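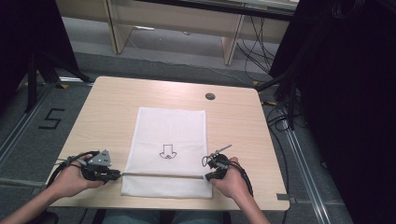

El paño blanco, con su dibujito en tinta negra, y el palito claro atravesado cerca de uno de los extremos.

El paño que aprendí a colgar

Tengo un cajón en la cocina que no se abre del todo. Lo que lo atasca son paños: los de secar, los de las visitas, los que me trae mi hermana de cada viaje y uno con un calendario de hace una barbaridad de años que me niego a tirar. Durante mucho tiempo pensé que el problema era del cajón. Luego una tarde de junio me senté a la mesa de Pouran Rostami y salí de allí con un paño colgado de un palo, muy orgullosa, y desde entonces miro el cajón con otros ojos (y con un poco de codicia, lo confieso).

Pouran da un taller pequeñito en Plenstead, en un piso con moqueta gris y unas mesas claras de esas que tienen el agujero redondo para pasar los cables. Lo llama Volwood, como si fuera una editorial noruega, y lo que enseña es a convertir telas de casa en colgaduras. Un paño, una varilla, un trozo de cordel. Ya está. Yo iba pensando que me iba a aburrir y acabé quedándome hasta las ocho y pico.

Lo primero que te dice es que planches. Yo odio planchar, así que llevé el mío doblado en cuatro y con la raya bien marcada, y Pouran lo desdobló sin decir nada y me señaló la plancha con la barbilla. Tenía razón, claro. Una tela colgada enseña cada arruga. En la cocina, echada sobre el hombro, todo se perdona; en la pared no.

Después viene el momento de extenderla sobre la mesa, a lo largo, con el borde corto hacia ti. Me gustó mucho esa parte, no sé por qué, será que en casa nunca tengo una mesa despejada. Bahman Tehrani, que estaba sentado enfrente y ya había hecho varias, dejaba caer un poquito de tela por el canto para tener cerca el extremo donde iba a trabajar. Le copié descaradamente.

Y entonces, el palo. Aquí hay discusiones, no os creáis. Angharad Gwilliam es partidaria de la rama recogida en el parque, con sus nudos y su corteza, y Pouran prefiere la varilla lisa y clara, fina, que casi no pesa. Yo probé las dos. La rama queda preciosa en las fotos, pero la mía se enganchaba en el tejido y tenía una curva traicionera que hacía que todo el conjunto pareciera estar guiñando un ojo. La varilla fina se presenta atravesada sobre la tela, se comprueba que va casi de lado a lado y se decide si sobra o falta. Si sobra un dedo por cada extremo, perfecto: de ahí se ata el cordel. Si se queda corta, las esquinas se doblan hacia delante como orejas de perro, y eso ya no hay quien lo arregle con buenas palabras.

Para la jareta (el túnel por donde pasa el palo, vaya) hay dos escuelas. La de coser y la de pegar. Yo soy de coser mal, con puntadas largas y el hilo doble, y me parece que queda bien. Jad Majali usa una cinta de las que se pegan con la plancha, de la marca Ceko, y termina en la mitad de tiempo. Cuando le pregunté si no se despegaba me contestó:

«Llevo un año con la primera colgada en el baño y ahí sigue, con vapor y todo».

Me callé y seguí cosiendo.

Un consejo que me habría venido de perlas: antes de doblar, mirad dónde cae el dibujo. Si la tela es lisa con un solo motivo pequeño hacia el medio, al hacer la jareta se come un trozo por arriba y el dibujo sube. No mucho, pero se nota. Y si el motivo tiene un arriba y un abajo, aseguraos de que estáis cosiendo por el lado correcto. Yo hice una entera con una tetera boca abajo. La tengo en el pasillo. Las visitas educadas no dicen nada.

Lo del motivo único me ha dado mucho que pensar, por cierto. Siempre había comprado paños con estampados por todas partes, limones, gallinas, cuadros, más limones. Y resulta que en la pared lo que mejor funciona es casi nada: fondo blanco, línea negra, un dibujo pequeño que no sabes muy bien si es una flecha o una casita. La gente se acerca a mirarlo. Con las gallinas no se acerca nadie, las ven desde la puerta y ya saben que son gallinas.

Si queréis dibujarlo vosotros, se puede. En Amini, la mercería que hay bajando la cuesta, venden paños lisos de algodón y rotuladores para tela. El truco es trabajar con un cartón debajo y no repasar la línea. La tinta se corre un poco con cada pasada y lo que era un trazo fino acaba siendo una morcilla. Mojtaba Mahmoudi hace los suyos de un solo gesto, sin lápiz previo, y si le sale torcido lo deja torcido. Yo necesito lápiz, goma y una infusión.

En cuanto al dinero, he gastado unos 5 euros en cada una, contando el palo y el cordel. El paño es lo más caro, y si lo sacáis del cajón de casa sale prácticamente gratis. Para los delicados de peso: un paño de unos 200 gramos se aguanta con un clavito de nada. Los de lino grueso ya piden algo más serio, sobre todo si la pared es de yeso y tiene el mal carácter de la mía.

Me preguntan si luego se lavan. Sí, se saca el palo por un lado y a la lavadora, por eso conviene no pegar la varilla a la tela por muy resbaladiza que sea. Y al colgarla de nuevo, planchad otra vez. Ya sé, ya sé.

Ahora mismo tengo cuatro por casa: la tetera invertida, una a rayas en la cocina, una blanca sobre el escritorio y la del calendario, que por fin ha salido del cajón. El cajón sigue sin abrirse del todo. Mi hermana vuelve de Lisboa la semana que viene y ya me ha avisado de que trae paños.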